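In Praise of the Basket on the Counter

27 September 2019

I have been eating lunch at the same counter in Hindham for long enough that I have opinions about its baskets, and I hope you will bear with me while I share them, because I think a good many lunch places get this wrong.

When the old bakery closed in February and Porkier took over the shop, a lot of us expected the worst. What we got was a menu of 20 items, a fresh coat of paint, and a great deal of wicker. I was fond of it right away. My neighbors were less sure. One of them told me that a sandwich belongs on a tray, flat and plain, where you can see what you are paying for, and we have been arguing about it (very pleasantly, over a lot of coffee) ever since.

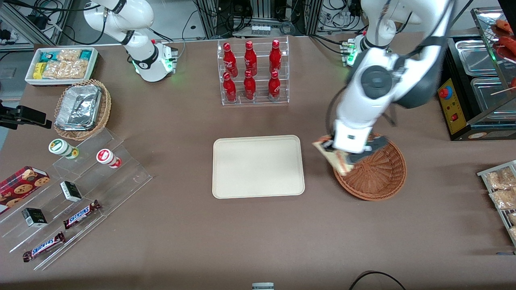
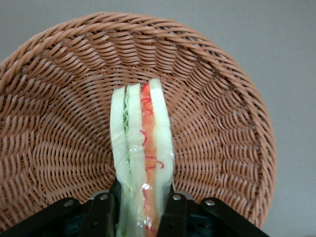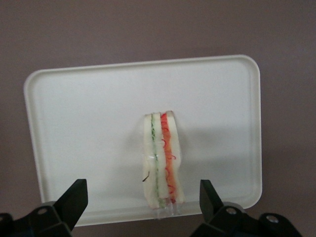
Basket or tray: the round wicker one, center, and the pale tray, last.

I will grant my neighbor this much. A tray is easy to wipe, it stacks, and a wrapped sandwich set upright on one, with its cut side showing, looks very handsome. You get the bread and the green and that cheerful orange-red all in stripes, and you know what you're having. Visley, the big cafeteria out by the highway, seats 400 and uses nothing but trays, and I have never gone hungry there.

But I have never lingered there either. A basket has sides. It holds your lunch a little, the way a bowl holds soup, and it makes even a packaged snack feel as if it had been set out for company. My grandmother kept rolls in one until she was 77, and I suppose that is where I get it.

So my plea to Porkier, and to any other shop owner reading, is to keep the trays for the busy hour if you must, and leave the wicker out for those of us who come in late and mean to stay a while.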